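Visit report: Girside paper cup plant, Drorholm
2020-12-11

The Girside plant stands on the east bank at Drorholm, between the rail spur and the old grain dock. It has been owned by Cordier for most of its life and makes single-wall and double-wall paper cups, lids excluded. I went to look at the forming hall and the print shop, and to compare the sealing method with the one used at our supplier, Plivum. Guangming Peng, the shift engineer, took me through. Visitors sign in at the gatehouse and leave watches and rings in a locker. Hairnets are issued at the second door.

Board store

Cup board arrives in reels, already coated on one side with polyethylene. The reels are stored on end in a closed hall with humidity control. Board that is too dry cracks when the rim is rolled, and board that is too damp does not seal evenly. Each reel is held for 48 hours before use so that it comes to hall conditions. Reels with edge damage go to a separate bay and are trimmed if the damage is shallow. The floor markings were freshly painted and the aisles were clear.

Print shop

Printing is flexographic, with water-based inks. The line prints the full web, then passes it to a rotary die cutter that produces fan-shaped blanks. The curve of the blank matters to the artwork. A straight band on the finished cup has to be drawn as an arc on the flat sheet, and the artwork department warps all supplied designs before making plates. Peng showed me a plate set where this had been done by hand years ago, and the lettering near the seam leaned visibly. Current plates are corrected in software.

Registration marks are placed in the waste between blanks. Waste from the die cutter is drawn off by air and baled. It cannot go back into the same grade of board with the coating on, and is sold to a mill that separates the two.

Forming hall

The forming hall is the loudest part of the plant and ear protection is required. Blanks are fed from a magazine, wrapped around a mandrel, and sealed along the side by heat. The bottom disk is punched from a separate narrow reel, placed, heated and curled in under the wall. The rim is rolled last, in 2 stages, with a trace of food-grade lubricant on the tool.

Each machine has a log sheet for seam temperature, checked at the start of the shift and after every stop. The seam heater on the older machines is hot air. The newer ones use ultrasonic sealing, which needs no warm-up and uses less power at idle. Plivum still seals entirely with hot air. I saw no difference in seam appearance between the two, but the ultrasonic machines were restarted faster after a jam.

Output on the machine I watched was set for 3960 cups per hour. Peng considers that a conservative setting. Above it, rim defects rise before seam defects do.

Testing

Jacqueline Lebrun runs the test room. Samples are pulled from each machine and checked for leaks with a dyed solution, for wall stiffness with a small compression gauge, and for rim diameter with a plug gauge. The rim check matters most to customers who buy lids elsewhere. A cup that passes the leak test can still be rejected if the lid fit is loose.

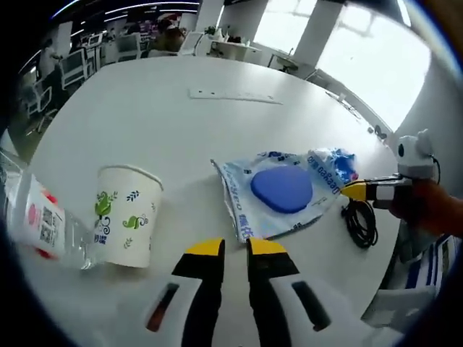
Stiffness is measured at two-thirds of the cup height, on the side opposite the seam. Lebrun would like a second reading at the seam itself, and has asked Cordier for a fixture that can hold the cup at a fixed angle. Results are entered by hand and kept with the reel number, so a fault can be traced back to the board delivery.

Packing

Cups are nested, sleeved in film and boxed. The box line is partly manual. Pallet 1675 was being wrapped as we came through, the number being the running count for the month of December. Pallets wait overnight before loading.

Points to follow up with Plivum: reel holding time, position of the stiffness reading, and whether their rim gauge is checked against the lid maker's drawing or against a sample lid. The Girside gauge is checked against the drawing.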